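Business > Dultham & Region > Technology

Dultham firm says robot arms will sort bins and clear tables. Don't sell the broom yet

1/12/18 | By Staff Writer

A Dultham company says its two-armed robot system will be able to take over much of the sorting and tidying done by hand in stores and small warehouses within 24 months. It has yet to show the system doing that work outside its own walls.

Besedex made the claim in a statement this week announcing a trial with Stelmakh, the housewares chain, which has its main stockroom on the east side of town. Under the plan, a pair of arms running the company's Uvik software will be set up on a table in the stockroom, where they will be asked to sort returned goods into bins. The company says a version for the home, able to pick up toys and put away dishes, would follow.

The statement says Uvik now completes "more than 80 percent" of its assigned pickups without help. It does not say how long each one takes, how many tries were counted, or what happens to the rest. Asked for those details, a company spokesperson said they would be shared "when the trial data is in."

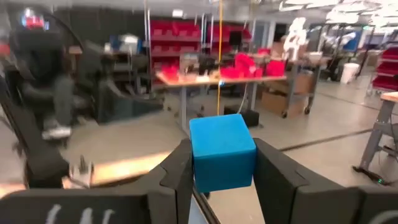 Photo courtesy of Besedex

The pickups in question are mostly foam blocks. They come in plain colors and simple shapes, with softened edges, and they weigh next to nothing. A block of that kind is a friendly thing for a two-fingered gripper to hold. It has flat sides to press against and it does not spill, tear, tangle or roll off under the shelving. A returned colander in a torn box with the receipt taped over the bar code is a different sort of object, and a stockroom gets a lot of them.

Besedex does not dispute this. Its spokesperson said blocks are used because they are cheap and safe, and because the team can set up the same task again and again. Those are fair reasons. They also mean that the success figure in the statement tells a store manager very little about what the arms would do on a busy morning in January, when holiday returns come back by the cartload.

Stelmakh, for its part, was careful. The chain said it had agreed to host the arms and was not buying anything. It said no jobs would be changed by the trial and that the equipment would be kept apart from the regular returns line. Workers will go on sorting by hand a few yards away, which should at least make for an easy comparison.
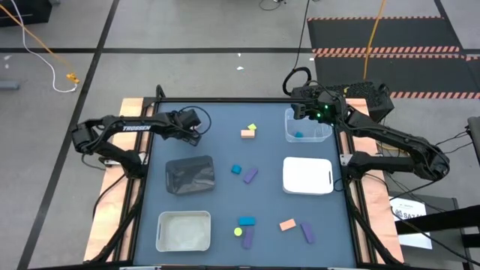
Foam pieces, bins and trays on the work surface, with an arm reaching in from either side.

What the arms are asked to do sounds simple enough. A piece is picked up, carried across the table and let go over the right container. Anyone who has watched a toddler at cleanup time knows the job. The toddler, though, will also fish out the block that went under the couch, and will notice when the bin has been moved.

That second part is where the trouble has tended to be for projects like this one. Every container on a lab table can be put where the engineers want it. In a stockroom the bins get swapped, stacked, dragged over to the door and filled with somebody's lunch. A clear plastic bin is another headache. People see the rim and work out the rest, but cameras can have a hard time with see-through walls and shiny edges. Besedex says Uvik handles clear and smoky plastic "reliably in most cases." We asked what the other cases looked like and did not get an answer.

There is also the matter of who is standing by. The statement describes the system as working on its own for up to 4 hours at a stretch. The spokesperson said later that this means no one is steering the arms during that time – an operator still sits nearby to clear jams, pick up dropped pieces and reset the table. A store that has to pay one person to watch a machine do part of one person's job has not saved anything, and it has given up a table's worth of floor space to find that out. 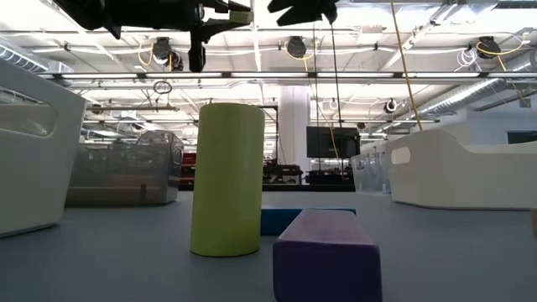 None of this makes the work a stunt. Getting two arms to share one small table without knocking into each other is hard, and the company has been at it longer than most people in Dultham know. Software that learns a chore by being shown it could be a real help to people who can't bend or lift. It's the calendar that deserves a hard look. A system that is still being tried on foam is a long way from a sink full of wet glasses, and the statement moves from one to the other in the space of a paragraph.

The home version gets the least detail of all. Besedex gives no price. It does not say how big the thing would be, whether it would need to be bolted down, or how many cameras it would need in the kitchen. The spokesperson said it was "too early to talk about form." It was apparently not too early to talk about dishes.

Shoppers have heard this before. The robot vacuum did arrive and plenty of people like theirs, but it got there by doing one thing, close to the floor, and by being allowed to bump into furniture. Folding, stacking, wiping and putting away have all been promised too, and most of us are still doing them by hand after supper. The difference is that a vacuum never has to decide what something is before it touches it. A machine that tidies has to tell the good scissors from the junk mail, and it has to be right about it in a room it hasn't seen before, with the lights on or off and the dog in the way.

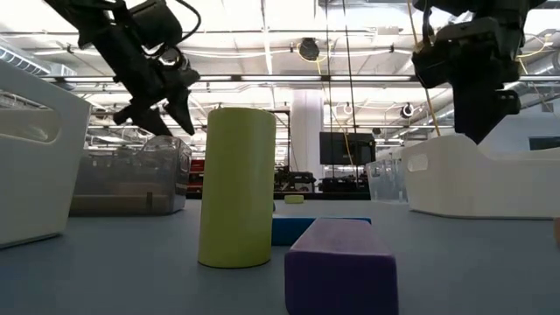 A fairer test would not be hard to arrange, and Stelmakh is in a good spot to insist on one. Let the stockroom crew choose the goods each day, without telling the engineers first. Mix sizes and shapes well past what the lab table offers, where a tall cylinder standing near a flat blue block already gives the arms one thing to reach over and another to reach down for. Let the bins be moved. Then publish the misses along with the hits, and put a clock on both. If Uvik still gets through most of the pile at something close to a person's pace, with the operator's chair empty, the company will have news worth a press release.

As things stand, the trial is set to last 2 months, with a start date still to be agreed. Besedex said it would release "key findings" afterward. It would not commit to releasing the full results, and Stelmakh said that decision was up to Besedex.

The chain did say what it would like to see before it spent any money. It wants the arms to handle boxed and unboxed goods alike, and to do so without an engineer on the premises. It also wants them to set aside anything they can't identify, so that a worker can deal with it. The Besedex statement doesn't mention that last item, and the spokesperson said only that it was "on the list."

Filed under: Robots, Retail, Local Business

Related stories
Stelmakh to keep Dultham stockroom open through remodel
Self-checkout lanes: shorter lines or just fewer clerks?
We tried a window-washing robot. We also washed the windows
Dultham council hears plan for east side truck route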